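3.2 Preparar el suelo antes de rejuntar

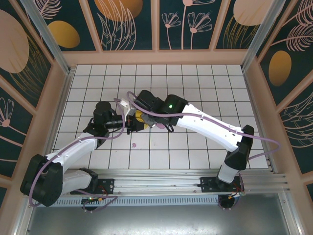
Fig. 13. Pavimento blanco con junta negra.

La junta negra sobre baldosa blanca queda muy bien en los catálogos. En un piso habitado perdona poco, así que conviene desconfiar de quien la venda como solución sin mantenimiento.

1. Compruebe que el adhesivo ha fraguado. El envase suele prometer 24 horas; en sótanos y baños sin ventana, espere 3 días.

2. Retire las crucetas, también las que el fabricante llama «perdidas». Las que asoman acaban marcándose.

3. Vacíe las juntas hasta dos tercios del grosor de la baldosa y aspire. Barrer no basta.

4. Haga una prueba con el mortero Cosness 729 en un recorte sobrante. Si el pigmento mancha el esmalte, aplique antes un protector y repita la prueba.

5. Amase con la cantidad mínima de agua indicada. Una mezcla más líquida se extiende mejor y se aclara al secar.

Nota: el «acabado antimanchas» se refiere a la junta curada. Durante la aplicación no protege de nada.

Precaución: no use ácido para quitar el velo de cemento hasta pasados 13 días. Lleve guantes y ventile.

Consulte la ficha 2286 para juntas de dilatación.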